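Section 3. Loading and Unloading the Washer

These steps apply to the front-loading washers in the Skunel and Salazar buildings. Top-loading machines at Wetora are covered in Section 4. Read the whole section before running your first load.

Before you start

Check that the floor in front of the machine is dry. The laundry room floors are smooth and get slick when wet. Wipe up any water or spilled detergent before you carry anything across.

Make sure the drum is empty. Run your hand around the inside, including the fold of the rubber door seal, where socks and washcloths tend to get caught.

Loading

1. Sort the laundry by color and by the temperature on the care label. Towels and bedding go in separate loads.

2. Empty all pockets. Close zippers and hooks, and turn printed shirts inside out.

3. Put the basket on the floor in front of the washer, a little to one side so the door can swing fully open.

4. Load items one at a time and shake them out as you go. Fill the drum no more than three-quarters full. You should be able to fit your hand flat between the top of the load and the drum.

5. Put small or delicate items in a mesh bag.

6. Push the door shut until it clicks. If it springs back, look for fabric caught in the seal.

Caution: Do not lean on the open door or rest a full basket on it. The hinge will bend and the door will no longer lock.

Adding detergent and starting the cycle

7. Pull out the drawer and pour detergent into the main wash compartment, up to the line. Use high-efficiency detergent only. Fabric softener goes in the compartment with the flower symbol.

8. Turn the dial to the cycle you want and set the spin speed. For woolens, choose 400 rpm.

9. Press Start. The door stays locked until the cycle ends.

Unloading

10. Wait for the door lock to release – this can take up to 3 minutes after the drum stops. Do not pull on the handle while it is locked.

11. Place the empty basket below the door opening.

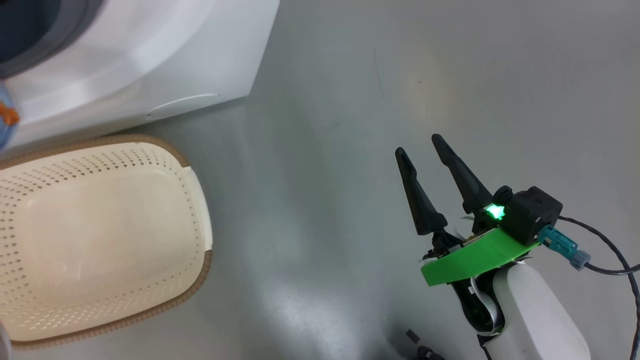 Figure 3-2. Basket on the floor by the front of the washer.

12. Move the wash into the basket by the armful. Hold long items such as sheets up off the floor.

13. Turn the drum once by hand and check for anything left behind. Look on the floor beside the machine as well.

14. Wipe the door seal and the glass with a dry cloth. Leave the door ajar to let the drum air out.

Note: Perforated baskets let damp laundry drip. Take the basket straight to the dryer or the drying rack, and wipe up any drips along the way.

If the door does not open after 10 minutes, see Section 6, Faults and Resets.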